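Skarbridge mill parcel rezoning - what the hearing notice leaves out

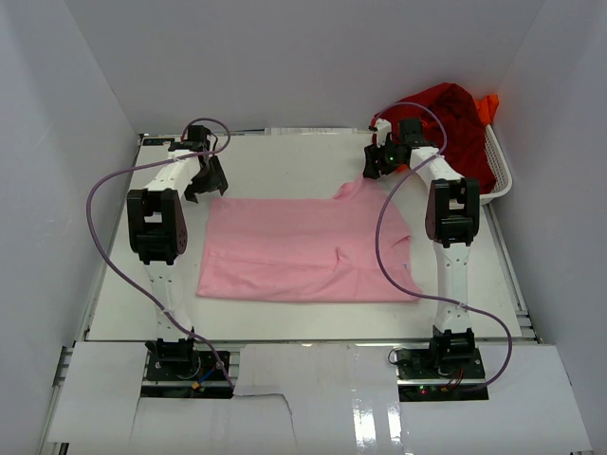 Pink fabric on a white tabletop, two robot arms

oarruda
Posted February 10, 2018
Truvham wants 21 acres moved from industrial to mixed use. The notice lists 523 parking spaces and no traffic study.

bang_st_resident
A study is only required at site plan. Rezoning comes first.

oarruda
Wrong order for this parcel. The access road is 20 feet wide.

tuto900
The road gets widened under the June agreement, section 4.

bang_st_resident
Section 4 covers drainage - widening is unfunded.

tuto900
I read it as both. Will post the page.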